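가정용 작업 로봇 '온우라(Onura)' 한 달 사용기: 랜선 정리, 이제 맡겨도 될까

9월 | 글 Mieke Van Dijk
공유 30 · 댓글 3

로봇이 빨래를 개는 영상은 많이 봤다. 그런데 우리 가게에서 정작 손이 가는 일은 빨래가 아니다. 진열대를 바꿀 때마다 스위치 허브를 옮기고, 선을 뽑았다가 다시 꽂고, 남는 선을 묶어 두는 일이다. 어렵지는 않은데 허리를 숙이고 해야 하고 자주 돌아온다. 그래서 Sorngate에서 대여하는 온우라를 한 달 빌려 이 일만 시켜 보았다. 대여료는 1,718유로이고 설치비가 따로 붙는다. 협찬은 받지 않았다.

설치는 Van Hecke 대리점의 Chibuzor Okafor 씨가 와서 반나절 만에 끝냈다. 탁자에 팔을 고정하고 손목 카메라를 맞춘 다음, 자주 쓰는 동작을 몇 번 손으로 끌어 가르치는 식이다. 설명서는 영어판만 있다. 작업 지시는 태블릿으로 하는데 메뉴가 깊어서 처음 며칠은 헤맸다.
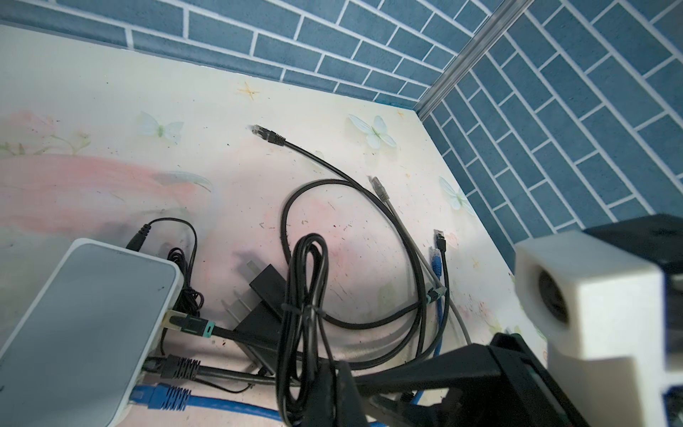

선을 집는 일부터 적는다. 랜선은 단단한 물건과 다르게 움직인다. 한쪽 끝을 들면 반대쪽이 따라오고, 옆에 있던 전원선까지 끌려온다. 선이 한 가닥만 놓여 있으면 온우라는 거의 실수하지 않았다. 두세 가닥이 겹치면 어느 플러그가 어느 선에 달렸는지 판단하느라 멈춰 있는 시간이 길어졌고, 엉뚱한 선을 당긴 적도 여러 번이다. 타이로 묶어 둔 선은 풀지 못한다. 이건 사람이 미리 풀어 줘야 한다.

색이 뚜렷한 선은 잘 찾는다. 검은 선끼리 엉키면 성적이 나빠진다. 무늬 있는 탁자 덮개도 걱정했지만 크게 문제 되지 않았고, 오히려 창가에서 오후 햇빛이 들어올 때 인식이 흔들렸다. 커튼을 치니 나아졌다.

꽂는 일은 더 까다롭다. 플러그의 걸쇠 방향을 맞추고, 빈 포트 앞에 똑바로 댄 다음, 딸깍 소리가 날 때까지 밀어야 한다. 한 달 동안 대략 400번 시켰고 절반을 조금 넘겨 성공했다. 실패는 대개 각도 문제였다. 조금 기울어진 채로 밀면 플러그가 포트 테두리에 걸리고, 가벼운 스위치는 통째로 뒤로 밀린다. 스위치 바닥에 미끄럼 방지 패드를 붙인 뒤로는 성공률이 눈에 띄게 올랐다.
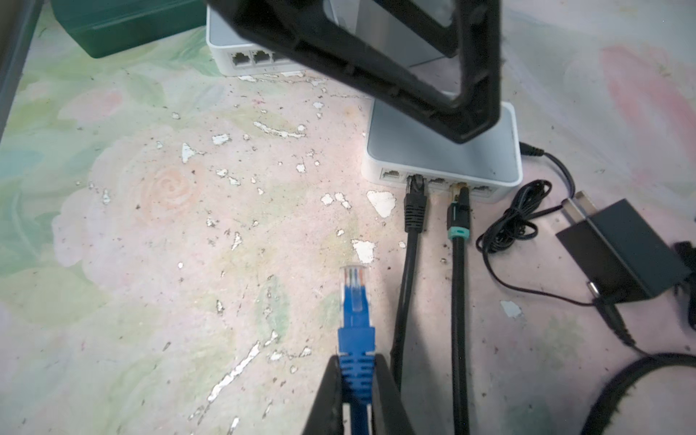
검은 손가락에 잡힌 파란 랜선과 흰색 네트워크 스위치.

속도는 아직 느리다. 내가 몇 초면 꽂는 선을 온우라는 1분 넘게 붙들고 있을 때가 많았다. 다만 실패해도 무리하게 힘을 주지는 않는다. 일정한 저항이 느껴지면 물러나서 다시 시도하고, 계속 안 되면 태블릿으로 알린다. 한 달 동안 망가진 포트는 없고 걸쇠가 부러진 플러그가 하나 나왔다. 원래 오래된 선이었다.

소음은 작은 선풍기 정도다. 손가락 부품은 따로 살 수 있는데, 기본으로 달려 오는 것보다 끝이 얇은 쪽이 랜선에는 낫다고 Okafor 씨가 권했다. 써 보지는 않았다.

비교 삼아 작년에 잠깐 써 본 Multotham 제품 이야기도 덧붙인다. 그쪽은 상자를 옮기거나 선반을 채우는 일은 빨랐지만 선은 아예 다루지 못했다. 온우라는 적어도 시도할 수 있고 같은 자리에서 같은 선을 반복해서 꽂는 일이라면 꽤 한다. 포장대 옆에서 장비를 하루 종일 시험하는 작업장이라면 고려할 만하다.

우리처럼 배치가 자주 바뀌는 작은 가게에는 이르다. 선을 풀어 놓고, 패드를 붙이고, 커튼을 치고, 옆에서 지켜보는 시간을 더하면 직접 하는 편이 빠르다. 대여는 연장하지 않았다. 다음 소프트웨어에서 겹친 선 인식이 나아진다고 하니 그때 다시 빌려 볼 생각이다.

별점: 5점 만점에 3점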